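From: Darmawan Pillai
To: flidix-users
Subject: Re: [flidix-users] How many demos before it stops being silly?

Khải Cù wrote:

> Hi all, new to the list. I've got the two-arm tabletop set-up running in
> the simulator, with the fruit and the tray, and I've recorded 44 demos by
> teleop. The policy I trained on them moves nicely but grabs at thin air
> about half the time. Do I just need more? I've seen people mention 3000
> and I nearly fell off my chair. Also, does it matter if my demos are a
> bit slow and wobbly? I'm not very good with the gloves yet.

Hi Khải, and welcome!

Please don't go off and record 3000 of anything. I think that number came from the old Talavera thread, where most of them were generated by replaying a small hand-made set with the objects shifted about. Very few people on here have sat through that many by hand (I'd want danger money).

For what it's worth, our fruit task at Lestwood got decent with 202 demos, all done by me and one very patient student over a couple of weeks in July. The first batch was a lot like yours: smooth arms, hopeless fingers. When I went back through the recordings I found I'd been starting nearly every one with the fruit in the same corner of the placemat, so the thing had learned a lovely reach to that corner and not much else. Have a look at your start positions before you record any more. Just plot them all on one picture of the table, it takes five minutes and it's quite humbling.

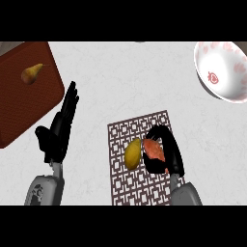

The other thing I'd do is record some awkward ones on purpose. Fruit touching other fruit, fruit at the edge of the mat, pear lying the wrong way round. If everything is always nicely spaced out, the policy never sees the fingers having to squeeze in next to something, and then it shoves the neighbour across the table the first chance it gets. I do a run of ten or so tidy starts and then a handful of nasty ones, and I let the randomiser pick the placemat and the bowl.

On slow and wobbly: slow is fine, wobbly is mostly fine, but long pauses are a pain! If you stop to think with the hand hovering over the table, the policy learns to hover too, and sometimes it never gets going again. I trim anything where both arms sit still for more than a second. The Skellunberg scripts have a trimming option, though you'll want to check it isn't chopping off the moment the fingers close, as mine did until I raised the threshold on the finger joints.

Oh, and decide what the spare hand is meant to be doing. I used to let the left one drift wherever while the right did the picking, and the drift ended up in the training data along with everything else. Now I park it in much the same place each time unless the task needs it.

How are you marking your failed grasps, by the way? If they're mixed in with the good ones that could be half your thin air problem. I keep mine in a separate folder and only add back the ones where I dropped the fruit and then picked it up again properly, as those seem to help with recovery.

Happy to look at a few of your episodes if you put them somewhere I can download them. Five would be plenty.

Cheers,
Darmawan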